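Packing robot stopped at Harkulura after safety switch fails

The company Harkulura has stopped the packing robot in its Brulano warehouse after a fault in which the robot arm continued to move while the door of its cage was open. The incident happened in October, shortly before 6 in the morning, at the change of shifts. The robot will stay switched off until the safety system has been examined and repaired, the company said.

According to an internal report which we could read, a worker opened the door to remove a carton that was standing crooked on the belt. The arm should have stopped immediately. It finished its movement, put down another carton and began to turn back to the belt. A colleague at the other side of the cage pressed the red emergency button, and this button worked as it should.

The packing has since then been moved to the office floor, where employees open, check and close the cartons by hand at normal desks.

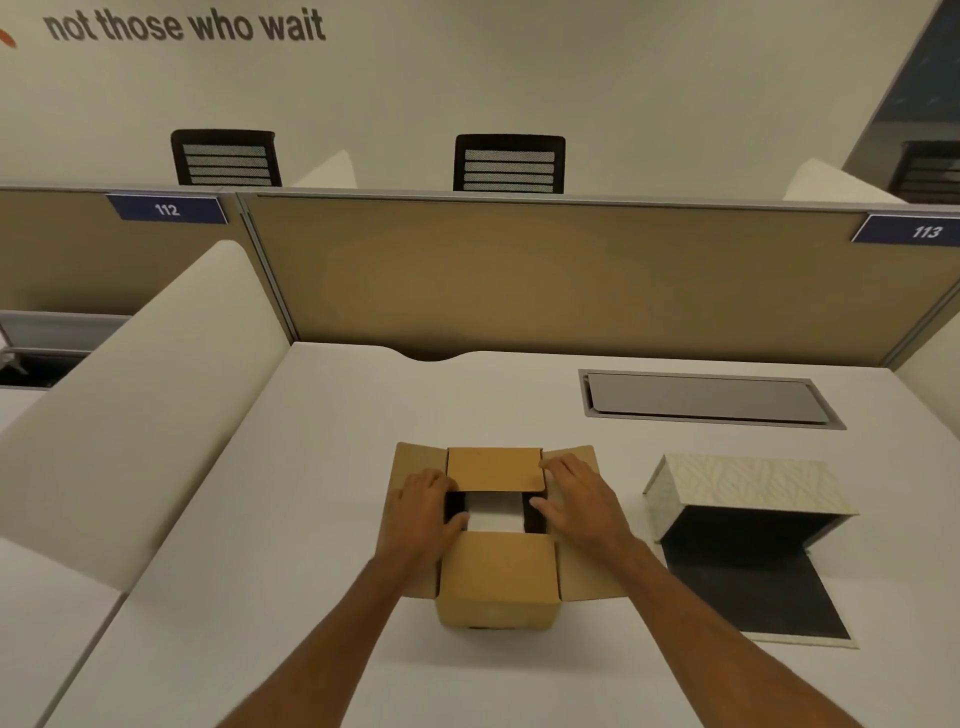 Was anybody hurt in the incident?

The worker had not yet stepped into the cage when the arm moved, and he was not touched. He was sent home for the rest of the shift and came back to work the next morning.

The first examination found that one of the 2 switches on the door had become stuck in the closed position. The control program is supposed to compare both switches and to stop the robot if they do not say the same. This comparison had been turned off during a repair in the summer and was not turned on again. Who was responsible for it is still not clear.

"A switch can get stuck, this we must always expect," said Gudrun Vogler, who is head of work safety at Harkulura. "But the second switch gave the correct signal and the machine did not listen to it. For me this is the serious part."

The robot cell was delivered by the company Raptis, which also does the yearly service. Its service manager, Leonidas Liapis, said on the telephone that he would not speak about single customers while the examination is going on. He confirmed only that all customers with the same type of cell have received a letter. In the letter they are asked to open the door during a test run and to watch if the arm stops.
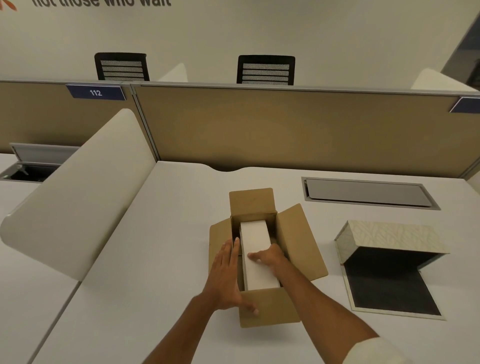 Nektarios Kouris

There is also a second problem, a smaller one. When the records of the robot were read out, the technicians saw that the gripper had been closing too strongly for several days. Around 2000 cartons with the Sundamar product line went through the cell in this time. Half of them, 1000 cartons, were still in the warehouse and are now being opened again, to see if the inner box was pressed or bent. The other half has already gone to shops. Customers who receive a damaged package can exchange it where they bought it.

It is not known yet if the strong grip and the fault at the door have the same cause. Uwe Hellwig, the production manager, thinks they do not. He said that the gripper was adjusted by his own people, after some cartons had slipped, and that the door was never part of this work.

For the employees the change is large. The robot was used in both shifts, and many of those who now sit at the desks normally do other work, for example in purchasing or in the customer service. Grigoris Pappas, who represents the workers in the talks with the management, said that the hand work is accepted for the moment, but that the extra hours must be paid. He also asks that the workers get to see the complete examination report – until now they have received only a summary of 5 pages.

"Some of my colleagues say they will not go near the cage again before they have read it," Pappas said. "I can understand them."

The management answered that the report will be shown to all employees when it is finished. The company has already decided that the emergency button and the door will be tested at the start of every shift, with the signature of two persons. A date for the restart of the robot was not given. Vogler said that the switches on the door will be replaced by another type, and that delivery of these parts can take several weeks.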